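Home | Projects | Reports | Facilities | Contact

Steko Handling Cell: Progress Report to Murell, Second Period
Last updated: July
2 comments | 4 shares

1. Status

The cell is in service. Work in this period covered the gripper fingers, the wrist camera mount, the hand-eye calibration and the maintenance schedule. The finger replacement and the recalibration are complete. The cable routing on the wrist is complete but will be reviewed at the end of the next period. The floor datum is still open and is treated in section 5.

Spending is within the approved budget. One line, spare fingers, was overspent and was covered from the consumables line with Murell's prior agreement.

2. Configuration

The arm works over a pick area at floor level. The two-finger gripper carries black fingers, and a small camera on the wrist looks down past the fingertips into the container being worked. Items are artificial fruit in a perforated plastic basket. The intended task is packing and unpacking between the basket and a canvas tote bag set alongside it.

The item set was agreed at the start of the project and has not been changed. It was chosen for the spread of surfaces. Glossy items show up slip, foam items show up excess closing force, and the wrinkled items give trouble to any grasp planner that assumes a smooth outline. For maintenance purposes the glossy apples are the most useful. A worn finger pad loses them first.
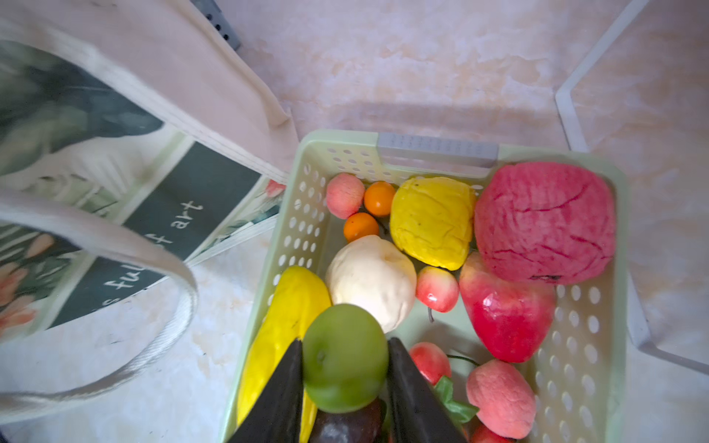

Figure 1. Green apple between the fingers, Steko cell, wrist camera view.

3. Gripper and fingers

The fingers supplied with the gripper had been in use since commissioning. Inspection at the start of the period found the contact faces polished near the tips and a small amount of play at the left finger mount. The play was traced to a mounting screw that had been refitted without threadlock. The screw hole was undamaged.

Both fingers were replaced as a pair. Replacing one alone had been tried in the first period and left the closing point off center, which the controller then had to correct in software. The correction has been removed. The fingers now meet on the gripper axis when closed with no offset applied.

The order of work was as follows. The arm was parked with the gripper clear of the basket and the drive disabled. The old fingers were removed and the mounting faces cleaned with alcohol. The new fingers were fitted, threadlocked and tightened evenly, then left overnight before any load was applied. The open and closed positions were taught again from zero. Closing force was reset to the commissioning value and lowered in small steps until the apples began to slip, then raised by one step and fixed.

A run of 200 grasps was then made from the mixed basket at that force. Dropped items were logged by type. The drops were confined to the large wrinkled items, and in each logged case the fingers had closed on a fold in the surface. This is a grasp selection fault and has been passed to the software work package. No mechanical action is planned.

4. Camera mount and calibration

The original mount was a printed bracket held by friction. It crept under the weight of the cable, and the hand-eye calibration drifted with it. The bracket has been replaced with a machined part made by Moncrieff to our drawing. It is doweled to the wrist flange and can be taken off and put back without recalibrating, within the tolerance this task needs.

The camera cable now follows the arm along the upper link with a service loop at the wrist. The old route passed close to the left finger drive and had chafed. The damaged length was cut out and the cable replaced, not spliced.

Calibration was repeated with the new mount and fingers in place. The fingertips are kept in the camera view during work so that a shift of the mount shows as a shift in their position at the bottom of the picture. The operator compares this with a stored reference at the start of each shift. The comparison is done by eye at present. 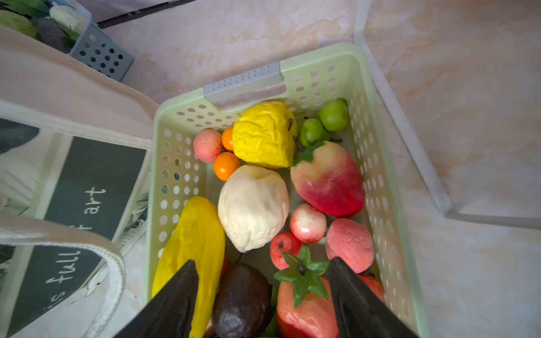 An automatic check has been drafted. It closes the gripper on nothing, finds both tips and compares them with the stored reference. It works on recorded data but has not been released to the cell, as it fails when an item lies directly under the tips and shares their outline. The simplest remedy is to run it at the park position, away from the basket, and this will be done early in the next period.

5. Open items

Floor datum. The basket is placed by hand on the floor and its position varies between loadings. The white frame standing on the floor near the pick area has been knocked on occasion and cannot serve as a reference. A locating plate has been quoted by Moncrieff at 695, delivered. Approval is requested under the equipment line.

Tote bag handle. The handle can fall across the approach path when the bag is laid down. Two contacts were logged, both at low speed and without damage. The loading instruction now requires the handle to be laid away from the basket, and the approach height has been raised.

Spare fingers. One pair is in stock. A second pair is on order.

Transfer to Gasesow. The maintenance sheets are being rewritten for use at the Gasesow site, where the second cell will be installed. The finger and camera sheets are finished. The cable sheet is waiting on the review noted in section 1.

6. Maintenance schedule

Each shift: wipe finger contact faces, compare fingertip position with reference, check the service loop.
Weekly: check finger mounts for play, check bracket screws, back up taught positions.
Monthly: force check with a green apple and a red apple, inspect the full cable run, clean the camera window.
On any collision: stop, inspect both fingers and the bracket, repeat the calibration check before restart.

Previous report | Next report | Back to Projects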